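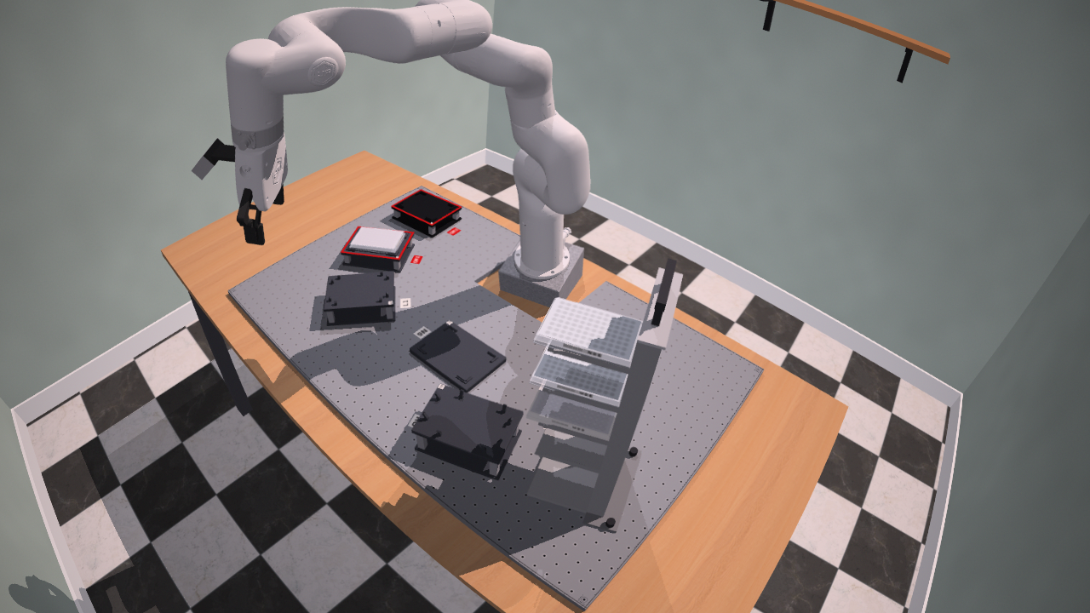 Our lab has money for one piece of automation this fiscal year, and I had been putting off deciding which piece for long enough that the money was starting to attract attention. So when Hornberg opened its Plimham site to prospective customers on October 6, 2018, I signed up, took the early train, and brought a notebook with the words "what does it cost" on every fourth page. The system they were pitching to labs our size is a bench cell, one arm over a perforated metal board, and the simulated layout they send out ahead of the visit is a fair guide to the sales strategy. A big white arm, five low stations, and a rack tower with three plates in it and an empty shelf underneath. I spent a good part of the train ride thinking about the empty shelf. Somebody was going to offer to fill it.

Plimham is the assembly and demo building. Head office is elsewhere, and the people who set prices are at head office, a fact I learned before I had my coat off. There was coffee, there were badges, and there was a short talk on the future of the laboratory in which the future looked a lot like the current catalog.

The tour itself was good. We went through in small groups, starting in goods-in, where the arms arrive in crates and wait their turn, then along the assembly benches. I liked the benches. The people working at them answered questions plainly and at the speed of people who had other things to do. One of them told me that most of the build time on a cell goes into teaching positions and checking them, and hardly any into bolting things down. I wrote that one down and underlined it, as it matches what happened with our old plate washer, which took a morning to install and the rest of the winter to trust.

Then the demo room, where the running cells were. The plates went from the rack to a station, from that station to another station, and back to the rack. It was smooth and quiet, and it was slower than I had pictured. A technician with a multichannel and a deadline would beat it easily for the first hour. The case for the arm is the hours after that, and the group from a much bigger lab kept nodding at this as if nights were something they had plenty of. We have nights too. What we don't have is anyone in the building during them, and when I asked what the cell does if a plate goes down crooked at two in the morning, the answer was that it stops and sends a message. To whom, I asked. To you, they said.

I asked to see it stop. To their credit they set a plate badly on purpose, and the cell halted and put up an error number. Recovery took a person who knew the system a couple of minutes. I would like to see it done by a person who had been asleep.

Now the budget, which is why I went.

The quote we had going in covered the arm, the gripper, the board, the rack and a controller. It did not cover the stations, and the stations are where the money goes. Each one is a platform with guides to hold a plate in place, and I had assumed, in the way you assume a car has a steering wheel, that a few came with the thing. You buy them by type. A plain holding position is cheap enough. Anything that heats, shakes or reads is a different conversation, and the plain position you already bought doesn't convert into one. My advice to anyone at the planning stage is to write out the protocol by hand, plate by plate, and mark every spot where a plate has to sit and wait. I had done it for one assay. On the train home I did it for the other two and the answer got worse.

Gripper fingers are also extra if you use more than one kind of labware. We use whatever purchasing could get.

Training is 2,161 per seat. That is a very exact number for something that was described to me as flexible, and I asked how they arrived at it. It came from head office. The course is held at Plimham, travel is on you, and they recommend two seats so that one person can go on vacation. I think two is right. I also think that if you budget for one, you will find yourself paying for the second in the spring under a heading such as "miscellaneous."

The service contract has two levels. The lower one gets you a phone number and a visit when someone is free. The higher one gets you a visit within a stated time, and the stated time is in working days, so read it with a calendar next to you. Neither covers a collision, if the collision was your fault, and I did not meet anyone who could describe a collision that wasn't. The deductible is 1,000 either way.

Lead time is 27 weeks from purchase order. This was the most useful thing I heard all day, and it came from a man holding a clipboard in goods-in, not from the presentation, where it was "a matter of months." If our year closes in June and the cell has to be delivered before the money lapses, 27 weeks means the order goes in before the holidays. Our purchasing office needs three quotes for anything this size and takes its own time to read them. So October is already late, and I had been treating it as early.

About those three quotes. Dewulf makes a comparable bench system and had a rep at the open day, which I thought was brave, until I found out that Dewulf supplies the racks. Their own cell is priced with everything in it and looks terrible on a comparison sheet next to Hornberg's opening figure. Add the stations, the fingers, two seats of training and the higher service level to the Hornberg figure and the gap gets small enough that I'd want to see both running our labware before I had an opinion. The third quote will probably be Listberg, who mostly do scheduling software and will put it on top of an arm you source yourself. For a lab with an engineer on staff that might be the sensible route. We have a person who is good with the printer.

A few practical points that came up and don't fit anywhere else.

Floor and bench. Ask what the whole thing weighs with the arm moving, and then ask whoever runs your building what the bench is rated for. Our benches are older than our assays. A new table was quoted at a price that made me look at tables differently for the rest of the afternoon.

Reach. The arm's envelope is a good deal bigger than the board it stands on, so the space you give up is bigger than the footprint in the brochure. Measure from the arm outward, then add whatever your safety people want for guarding. Ours will want a lot. They wanted a sign for the kettle.

Shelves. Rack positions are sold as capacity, but a full rack only helps if you can prepare that many plates before you leave for the day. We make 10 on a good afternoon. A rack that holds far more than that would spend its life mostly as furniture.

Data. The cell writes a log for each run. Getting the log into our sample database is a separate line item, and the line item said "on request."

Lunch was sandwiches and better than it needed to be. The afternoon session was one-to-one with a sales engineer, who was patient and did not once say "solution," and who rebuilt the quote with me item by item. It came out well over the ceiling I had been given. We then took things off until it fit, and what remained was an arm that could pick up a plate and put it back where it found it. We put some things on again. The version I came home with has four stations, one set of fingers, two training seats and the lower service contract, and it still needs a second signature.

What I'll recommend is that we order in two stages. The arm, the board, the rack and enough stations for the one assay we run every week go in this year. The reader integration goes in next year's request, with the log connection, after we know whether anyone answers the message at two in the morning. Hornberg will hold station prices for twelve months if both stages are on the same purchase order, which they volunteered, and which I have in an email. The Dewulf demo is being arranged for later this month. I've asked them to let me bring our own plates.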